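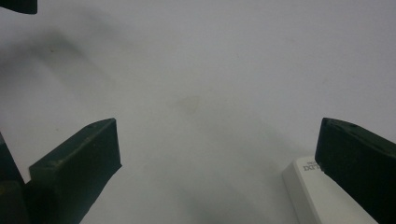

**Session 4 – Setting the fingers on your hand-held gripper**

Welcome back, everyone, and thank you to Anitha Naidu for letting us spread out over the long bench at the Rolville workshop again. Tonight we get the two fingers to close squarely, so please take your time – it's a fiddly job and a pleasant one.

1. Open the gripper fully and lay it on a pale surface.
2. Put the screws in finger-tight. Leave them there for now!
3. Close the fingers slowly and look for light between the inner faces.
4. Nudge one finger (only one, or you'll be chasing it all evening), then snug both screws down.

Builders with the older Dravach pattern will need the shim from bag 115.

Before March, please try ten slow pick-ups at home with something small and boxy, and jot down which way it tips. Bring your notes, however scruffy.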